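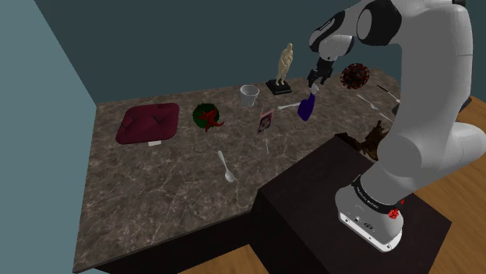

Marble-pattern countertops in rental kitchens: sealing policy

Zestdale Property Owners Forum – Kitchens and Baths
Posted in April

DQudah_Mgmt
Members are asked to comment on a proposed maintenance standard for the Kanaan building. Management intends to have all natural stone counters sealed every 10 months. The quotation received is $3000 for the building. Tenants would be given written notice and asked to clear their counters by 9 a.m.
Dima Qudah, Building Management

northstair
I do not support a fixed schedule. Stone should be sealed when it fails a water test, and the interval depends on the stone. Several units also have laminate printed to look like marble, which should not be sealed at all. Has the contractor been told which units these are?

clorkel_owner4
At Clorkel we follow a fixed schedule and I would recommend it. Tenants do not perform water tests, and an etched counter cost us over $300 to repolish. The damage came from a vinegar spray left on the surface overnight.

northstair
With respect, that example does not support sealing. Sealer slows stains. It does not prevent etching from acid. A clause in the lease on approved cleaners would have been of more use to you.

clorkel_owner4
The point on etching is accepted. I maintain my position on the schedule.

DQudah_Mgmt
The list of laminate units will be sent to the contractor before any work is approved. A cleaner clause is under review – wording may be sent to the office by private message.

drullel_east
Please confirm whether the 4 ground floor units are included in the quotation. Their counters were replaced last year.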